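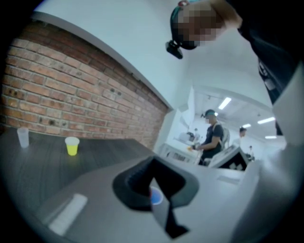 The gripper's own view of the cup table at Stadeo, with the long room beyond the brick wall.

I'd been in the building less than five minutes when somebody put a gripper in my hand and told me to pick up a cup. I missed. I squeezed too early, nudged the thing sideways and then chased it along the table like a cat with a ping-pong ball. "Lovely," said the woman who runs the collecting at Stadeo, and she meant it. "Do it again, but don't try to be good at it."

I'd come to Stulldale to find out how you teach a machine to tidy up after people, and I suppose I'd pictured rows of programmers. There are a few, upstairs. Downstairs, though, it's people on their feet with things in their hands, going over the same small chores again and again. She has been in charge of them since April and asked me to leave her name out, on the grounds that her mum reads everything and would ring her up about it. So she's "she" from here on, and I hope that isn't too annoying.

She came to this from catering. She ran the kitchen in a secondary school, then did the rotas for a conference place up the hill, and she answered the advert because it said "patience with repetitive tasks" and she thought, well, that's me. "I didn't know what a learning system was," she told me. "I still wouldn't want to be tested on it. But I know what it looks like when someone's bored and has stopped looking at what they're doing, and that's most of the job."

The project is called Hemura, and what it wants is examples. Loads of them. Each one is a person doing one thing from start to finish with a hand-held gripper: pick up the cup, move the cup, put the cup down, let go. The gripper has a camera on it, so what gets saved is what the hand would see, if hands could see. Feed in enough of those and the software starts to work out for itself how a pair of fingers ought to come up to a cup. That's my version, anyway. I asked her for hers.

"It's like learning to cook by standing next to someone," she said. "Nobody gives you the angle of the knife. You watch your nan do the onions until your hands know it. Only this has to watch an awful lot of nans."

I asked why they don't just drive the robot about and record that. They've got one, at their other site in Dinsa, and she's been over to see it. "It's slow, and you can't have a dozen people on it at once. You sit there with the controls and it takes you an age to do one cup. With these you just do it. Pick it up, walk to the next table, off you go. And you do it more like a person would, which is what they're after."

It's an odd view, the gripper's. The lens is so wide that it bends everything in the room. The brick wall goes off at a slant, the table edges curl, and whoever happens to be leaning over you gets in as well, head and shoulders looming down from the top. I wondered if that was a problem. She says no, quite the opposite - a wide view means the thing you're reaching for stays in sight even when your wrist is doing something daft.

Faces are blurred in the pictures before anyone outside the team gets to see them. She was firm on that and brought it up before I did. "They've signed up to move cups about. They haven't signed up to be looked at."

Some of the people collecting wear a second small camera on their heads too, on a strap, so that there's a view from up there to go with the one from the hand. I tried it on. After ten minutes you forget all about it, until you bend down to do your shoelace and clonk it on the table. (It survived. I apologised to it.)

We talked for a good while about cups, more than I've ever talked about cups with anyone. Cups, she says, are far harder than they look. A clear plastic one hardly shows up, because mostly what you see is whatever's behind it. A white one with something bright in it is much easier to spot, but then you've got to keep it level. "If it's got drink in, you move differently. You don't think about it, you just do. Your whole arm goes careful. That's the bit we want, the careful arm. You can't ask someone to pretend. If there's nothing in it they'll swing it about."

So they keep both sorts on the go, and she mixes them up, and she shifts them about between goes so nobody gets into a groove. Grooves are the enemy. In her first month she had a collector who was wonderfully neat, every go the same, the cup set down on the very same spot each time. She was delighted with him. Then one of the upstairs lot came down and said, ever so kindly, that they'd had 104 examples off him and they might as well have had one.

"I was mortified," she said. "I'd been telling the others to be more like him!"

Now she tells people to start from somewhere different each time. Stand a bit further back, come at it from the left, use the hand you don't like using. If you fumble, carry on and sort it out, since the fumbling and the sorting out are useful as well. I found this very cheering, as a natural fumbler. She did add that there's a limit. If you knock the cup on the floor, that one gets marked as a miss, and you fetch a cloth.

How many does a person do in a shift? She's set it at 100, with a proper break in the middle, and she won't let anyone go past that even when they offer. "They do offer, because they get competitive. And the last lot are always rubbish. You can see it, they go stiff. They're thinking about their tea." At the time of my visit there were 16 collectors on her books, not all in together. A couple of students, a retired postman, a man who plays the cello and is, she says, extremely good at letting go of things gently. She'd like more people with small hands and more left-handers, so if you're in Stulldale and you're either, I gather she'd be pleased to hear from you.

I did wonder about the dull side of it, and I asked her straight out whether she ever thinks about what it's for. People moving cups so that later on a machine can move them and the people can't. She didn't brush it off. She had a think and fiddled with her lanyard.

"I cleared tables for years," she said. "I've got the knees to prove it. If something had come along and done the last hour of the night for me I'd have kissed it. But I'd have wanted still to be paid for the rest, and I'm not the one who decides that. I do say it upstairs. I say it quite a lot." Do they listen? "They're nice about it," she said, and we left it there.

What she's proudest of is the going back over things. Every afternoon she sits down with a mug and watches a batch from the morning, sped up, looking for trouble. A thumb over the lens. Someone who started moving before the recording did. Once, a whole run where the collector had been holding the gripper upside down and hadn't noticed, and neither had anyone else. She can tell who's who by now from the way they reach, without seeing any more of them than that. The cello player comes in low and slow. The postman goes straight at it, as though the cup were a letterbox.

I asked what mine looked like. There was a pause. "Keen," she said.

She throws out less than she used to. Early on, anything untidy went in the bin, and then it came back from Dinsa that the arm was getting stuck whenever a cup wasn't quite where it expected. It would close on thin air and just stay there, holding nothing, looking (her words) like a waiter who's forgotten the order. It had only ever been shown things going well. So the untidy ones were let back in, and last time she went over she watched it miss, back off a little and have another go. "I nearly clapped. Then I thought, I know that move, that's one of ours. Somebody in this room did that."

I'd love to tell you whose it was, but she says there's no way of knowing. It's everyone's, all mashed up together.

Next on the list is lids, which she's dreading, and after that spoons. She'd been practising lids herself the evening before and had got as far as number 11 before she had to go and stand outside for a bit. Lids want two hands, and each hand wants its own gripper, and your brain, she says, just goes on strike. She offered me a try. I said I had a train, which was true, though it wasn't for another hour.

In the end I stayed and did a few more cups. By the last one I'd stopped chasing it and was just sort of putting my hand out and closing it, with my mind on something else. She was watching over my shoulder and told me to swap hands.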